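Draft 3, still need to fix the references before we hand in

# Flood warnings that people act on: Handesine and the Narnen river

## Why this topic

Our group picked the spring flood at Handesine. Two of us have family in the valley and the class had already done earthquakes. Question we started with: the warning went out, so why did so many people in the lower town leave late or not at all?

We thought it would be a tech question. Gauges, sirens, phone alerts. Most of what we found was about people and wording and which road you take.

## Background, short version

The Narnen comes down out of the hills past Akanda, drops fast, then goes flat and slow through Handesine. The lower town sits on the inside of the bend. Old flood marks on the mill wall, everybody knows them. Levee was raised after the last big one and a lot of newer houses went in behind it.

In April there was late snow in the hills, then warm rain on top of it. The gauge at Akanda started climbing in the evening. Levee overtopped at the bend a little before dawn. 1405 homes had water in them, according to the county summary. 3009 people were under the evacuation order. Not the same area, so you can't divide one by the other (we did in draft 1, taken out).

No deaths. Lots of rescues by boat that shouldn't have been needed.

## What we did

- read the county summary and the public gauge log
- put a paper survey in mailboxes in the lower town, got 90 back
- walked both evacuation routes in June, on foot, with a stopwatch
- went through the alert texts word by word

Survey was one page. Should have been shorter, the back side was blank on a bunch of them. We left those in for the front-side questions and dropped them for the rest.

## Timeline

Taken from the gauge log and the alert archive. Times are local.

| Time | What |
|---|---|
| 6:40 p.m. | Akanda gauge passes the yellow mark |
| 9:15 p.m. | first phone alert, "be aware" |
| 11:50 p.m. | gauge passes red |
| 1:30 a.m. | evacuation order, phones and sirens |
| 4:50 a.m. | water over the levee at the bend |

So there was a gap between red and the order. The county summary says the duty desk was waiting on a second reading from the lower gauge, which had stopped reporting. Fair enough, but the plan doesn't say to wait for it. The plan says red at Akanda = order. We read it twice.

After the order there were still more than three hours. That's enough. It takes under an hour to walk from the furthest street to the school on the hill, and we're slow walkers.

## What the survey said

Most people got the first alert. Most of them did nothing, which is what "be aware" tells you to do really. A few moved the car.

The 1:30 alert is where it splits. Phones on silent, people asleep. The siren was heard near the bridge but hardly at all on the west streets, wind was the wrong way. People who got woken up by a neighbor left faster than people woken by the phone. Big difference in our answers and it was the thing we didn't expect. A person at the door means go. A buzz on the nightstand means read it, check the window, look at what the neighbors are doing, maybe make coffee.

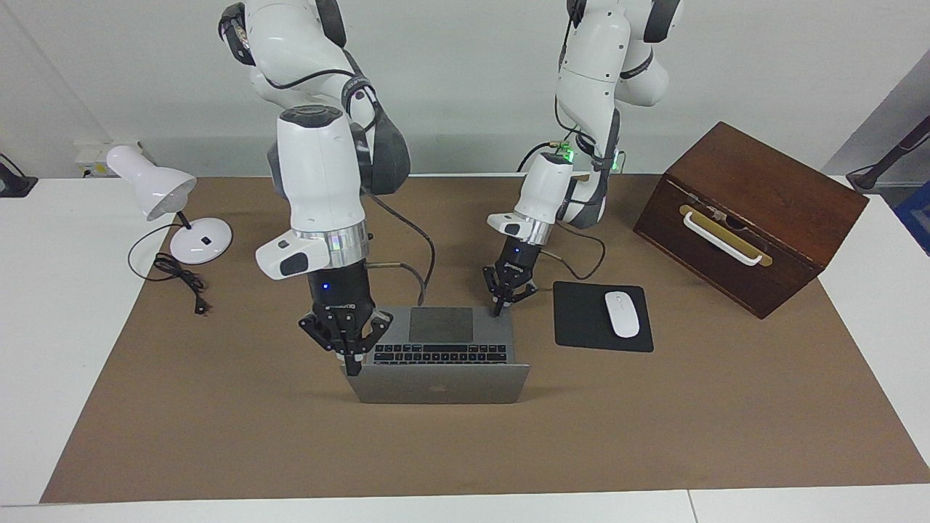

Mesevari wrote on the back of the survey form that the levee was the problem, since everyone behind it had been told for years that it would hold, and that no text message at half past one was going to undo that. Several other forms said something close, in fewer words.

We didn't have a question about the levee. We should have. It came up anyway in the blank space at the bottom, so it's clearly on peoples minds.

## The wording

Full text of the evacuation alert was long. The street names were in it but at the end, after the agency name, the river stage and a link. On a lot of phones the preview cuts off before the streets. So you see "high water conditions" and a number in feet. If you don't know what the stage number means (we didn't before this project) it tells you nothing.

Our rewrite:

> LEAVE NOW. Lower Handesine, all streets west of the bridge. Go to the hill school by Mill Road. Flooding expected before morning.

Tested it on our class only, so not worth much. But they all could say where to go after reading it once. With the original they couldnt.

## Routes

There are 2 marked routes. Mill Road goes up and stays up. River Street is wider and better lit but dips at the underpass, and the underpass fills first. The signs point to River Street. This was probably fine before the new houses, now it sends the west streets down before it sends them up.

Walking it in daylight the dip is easy to miss. At night in rain you'd be in it before you knew.

## Recommendations

1. Order on red at Akanda, no waiting on the lower gauge.
2. Street names first in the alert.
3. Move the signs to Mill Road.
4. Door knocking list for the west streets, by block.
5. Second siren on the west side. Costs money, so last.

## Problems with our work

Small survey. People who had the worst damage mostly weren't living back home yet in June so their mailboxes were no use, that skews everything toward people who were luckier. Memory for times is bad, ours too. Nobody from the duty desk answered our email so that side is only from the summary.

Also we only have one flood. Would be good to compare with the older one, but the alert system didn't exist then.

## Still to do

- references, proper format
- map with both routes, the scan is too dark
- check the lower gauge, did it fail or just the radio link? summary says both in different places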